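Home | Guides | Spares | Contact
3 min read

Section 4 — Sorting the harnesses before you wire up

Applies to all Pranden bench kits with the red board. Do this bit sitting down, good light, no coffee nearby.

1. Power off at the wall. Battery out too.
2. Line a steel tray with plain white paper. Flat, right to the edges — offcuts and whiskers of wire show up on white and bare metal shorts things.
3. Lay out the board and the cable sets. Don't plug anything in yet.
4. Keep the blue-and-white set on its own side. Easy to mix up once your hands are full.

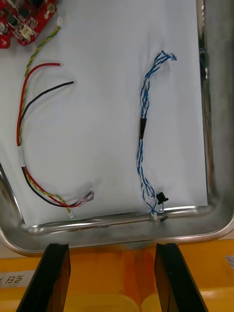
Fig. 5. Board and harnesses on the lined tray, red and black leads with bare ends free.

5. Check the red and black bare tips. Should be clean, no stray strands. Trim and re-twist if theyre fluffy.
6. Blue-and-white: if the end has splayed, twist each colour back up seperately before it goes near a terminal.
7. Leave the white tape on. It keeps the bundle together while you route it.

CAUTION: bare tips must not touch each other or the tray once power is on. Move everything to the plastic base first.

Note — tug the housing, never the wires. Spare harnesses from the Dredevcombe counter, allow some 5 working days.

Next: Section 5, Fitting the board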